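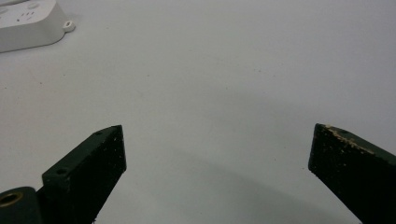 Family Caregiver Respite Program: Frequently Asked Questions

Who can apply?
Any adult who provides unpaid care at home to a relative or partner with a long-term illness, including dementia. The caregiver must live in Dunville or Waltlow. The person receiving care may live at a different address within either town.

Is a confirmed diagnosis required?
No. A letter from a treating clinician stating that daily help is needed is enough. Cases still under investigation are accepted on the same terms.

How many hours are covered?
Up to 41 hours per quarter. Unused hours do not carry over. A single visit may last no more than 7 hours.

What can the respite worker do?
Meals, supervision, help with walking, and reminders to take medication. Workers may not give injections, change dressings, or adjust oxygen equipment.

How do I request a visit?
Submit Form 3406 at least 5 business days ahead. Paper copies are kept at the Jugah Street office. Incomplete forms are returned and the notice period restarts.

What happens if the person I care for goes into the hospital?
Visits are suspended from the day of admission. Call the office to resume them after discharge. A new clinician letter is needed if care needs have changed.

Does the program continue after a death?
Respite visits end. The caregiver may join the Holono bereavement group at no cost.

Who handles appeals?
Send appeals in writing to Lilibeth Evangelista, Program Coordinator. Include a copy of the decision letter.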